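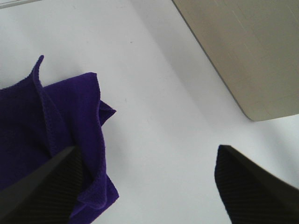

Querungszeiten am Purbaplatz

Projektbericht im Modul Verkehrsplanung II
Vorgelegt von Kurniawati Liem
Abgabe: 16. Dezember 2020

1. Anlass und Fragestellung

Der Purbaplatz liegt am östlichen Rand der Innenstadt von Loltidstead. An seiner Nordseite kreuzt die Hauptstraße die Zufahrt zum Busbahnhof. Fußgänger, die vom Bahnhof zum Schulzentrum wollen, müssen die Hauptstraße an einer Ampel mit Mittelinsel queren. Im Beteiligungsverfahren zum Fußverkehrskonzept wurde diese Stelle mehrfach genannt. Die Beschwerden betrafen die lange Wartezeit und den Umstand, dass man bei langsamem Gehen auf der Mittelinsel stehen bleibt.

Das Projekt untersucht zwei Fragen. Wie lange warten Fußgänger an der Ampel, und reicht die Grünzeit, um beide Fahrbahnen in einem Zug zu überqueren? Die Radfahrfurt auf der Westseite wurde nicht untersucht, weil sie eine eigene Signalgruppe hat und eine getrennte Erhebung nötig gewesen wäre.

2. Beschreibung des Knotenpunkts

Die Hauptstraße hat an der Querung zwei Fahrstreifen je Richtung, dazu kommt in Fahrtrichtung Morik ein Linksabbieger. Die Mittelinsel ist schmal. Mit Kinderwagen oder Rollator kann man dort stehen, bei mehreren Wartenden wird es aber eng. Der Bordstein ist auf der Südseite abgesenkt, auf der Nordseite fehlt das Leitsystem für Sehbehinderte.

Die Ampel läuft tagsüber mit einer festen Umlaufzeit von 90 Sekunden. Fußgänger müssen Grün anfordern. Wird der Taster zu spät gedrückt, entfällt die Grünphase für den laufenden Umlauf, und man wartet bis zum nächsten. Die beiden Furten sind getrennt geschaltet. Die zweite Furt wird in Gehrichtung Süd später freigegeben als die erste, in Gehrichtung Nord ist es umgekehrt.

3. Vorgehen

Erhoben wurde an Werktagen in der Morgenspitze und am frühen Nachmittag. Ich stand jeweils auf der Südseite neben der Haltestelle und habe für jede erfasste Person drei Zeitpunkte notiert: Ankunft am Bordstein, Beginn der Querung, Ankunft auf der gegenüberliegenden Seite. Bei Gruppen wurde nur die erste und die letzte Person aufgenommen. Insgesamt liegen 300 vollständige Datensätze vor.

Zusätzlich wurde festgehalten, ob die Person bei Rot ging, ob sie auf der Mittelinsel anhielt und ob ein Bus der Linie Travara an der Haltestelle stand. Alter und Mobilität wurden nur grob geschätzt und deshalb nicht statistisch ausgewertet.

Die Zeiten wurden von Hand mit einer Stoppuhr-App genommen. Bei hohem Andrang nach Schulschluss konnten nicht alle Personen erfasst werden. Diese Zeiträume sind im Datensatz markiert.

4. Ergebnisse

Die Wartezeit am ersten Bordstein hängt fast nur davon ab, ob der Taster rechtzeitig gedrückt wurde. Wer kurz nach dem Anforderungsschluss ankommt, wartet einen ganzen Umlauf. Am Nachmittag kam das seltener vor, weil meist schon jemand an der Ampel stand und gedrückt hatte.

Auf der Mittelinsel hielt in Gehrichtung Süd die Mehrheit der erfassten Personen an. Wer zügig ging, erreichte die zweite Furt vor der Freigabe und ging häufig trotzdem los. Wer langsam ging, kam erst kurz vor Ende der Grünzeit an und blieb stehen. Die Wartezeit auf der Insel lag in diesen Fällen regelmäßig über 30 Sekunden. In Gehrichtung Nord trat das Problem kaum auf.

Rotläufe wurden vor allem beobachtet, wenn ein Bus an der Haltestelle stand. Dieser Zusammenhang war am Morgen deutlich, am Nachmittag schwächer - vermutlich weil die Busse dort dann eine längere Standzeit haben.

5. Vorschläge

Ohne Umbau lässt sich der Versatz zwischen den beiden Furten verkürzen. Die zweite Furt in Gehrichtung Süd müsste früher freigegeben werden, was zulasten des Linksabbiegers nach Morik geht. Ob dessen Rückstau dann noch in den Abbiegestreifen passt, wäre mit einer Simulation zu prüfen.

Als zweite Maßnahme wird empfohlen, die Anforderung in der Morgenspitze abzuschalten und Grün in jedem Umlauf zu geben. Der Eingriff betrifft nur das Signalprogramm.

Eine breitere Mittelinsel wäre nur möglich, wenn ein Fahrstreifen entfällt. Das wurde hier nicht weiter verfolgt.

6. Offene Punkte

Die Erhebung fand im Herbst statt, als ein Teil der Oberstufe zeitversetzt Unterricht hatte. Die Mengen nach Schulschluss sind daher wahrscheinlich niedriger als üblich. Eine Nacherhebung ist für Januar vorgesehen, dann auch auf der Nordseite. Der Erhebungsbogen und die Rohdaten liegen im Anhang.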